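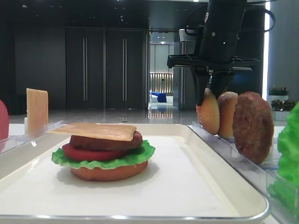
How to play the toy burger stacking game on a tray

This game needs a toy burger with separate pieces, one tray and two narrow holders. I made it first for a rainy Sunday at home, and later I used it with a small group of children in the play corner. I write down the steps in the order I do them, with the small problems I met.

What you need

One toy burger set with bottom bun, lettuce, tomato, patty, cheese and top bun. If you can get a second set, take it, because spare pieces make the game longer.

One tray with a low rim. A white tray is good, the colors of the food are easy to see on it. My tray is 60 cm long, and this is enough for one child. For two children I give two trays.

Two clear holders in which flat pieces can stand on their edge. A letter holder from the office shelf also works. I bought mine in the Bunard shop, in the section for desks.

A few order cards. You can draw them with colored pencils.

Step 1. Prepare the holders

Put one holder along the left side of the tray and the other along the right side. Stand the spare pieces upright in them, in a row. Buns and patties are thick, so I keep them on the right, and a slice of cheese or tomato can go on the left. For a left-handed child you can change the sides.

Do not press the pieces in. A piece should come out with two fingers, without lifting the holder. If the holder moves when the child pulls, put a little bit of sticky putty under it. I tried double-sided tape before and it was a mistake, the glue stayed on my table.

Step 2. Show the first burger

Build one burger slowly and say the name of every piece. My order is this:

bottom bun
lettuce
tomato
patty
cheese
top bun

Stop after the cheese and wait. Most children will look for the top bun by themselves, and it is nice to let them finish.

The lettuce is wider than the bun and has waves, so it sticks out at both sides. This is fine. The tomato needs more attention. When it goes too far to one side, the patty above it leans also, and the next pieces slide. Push it back before you put the patty. The cheese can lie a little turned, with a corner over the edge of the patty, and the burger still stands.

Step 3. Give the orders

Say an order in a short sentence: "One burger with lettuce and cheese, please." The child takes the pieces from the holders and builds. With younger children I start with three pieces only. When this goes well, I show a card in place of speaking, or I show the card for a few seconds and then turn it over.

For older children you can use a sand timer of 90 seconds. I use the timer only if the child asks for it. With the timer the stacks become crooked very quickly, and some children get upset.

Step 4. Take it apart

After each order, the burger goes back to the holders, piece by piece from the top. Please do not skip this part. It is good practice for the fingers to stand a thin slice on its edge, and the next player finds everything in its place.

Changes you can try

Build from the bottom to the top with closed eyes, feeling the pieces. The wavy lettuce is the easiest to recognize.

Put two patties and ask the child what should be between them.

Let the child be the customer and make a wrong burger for them. They must find the mistake.

Cleaning

Wipe hard plastic pieces with a damp cloth and a drop of dish soap, then dry them. If your set is felt or wood, do not put it in water. I keep everything in one flat box, with the order cards in an envelope on top.

Elen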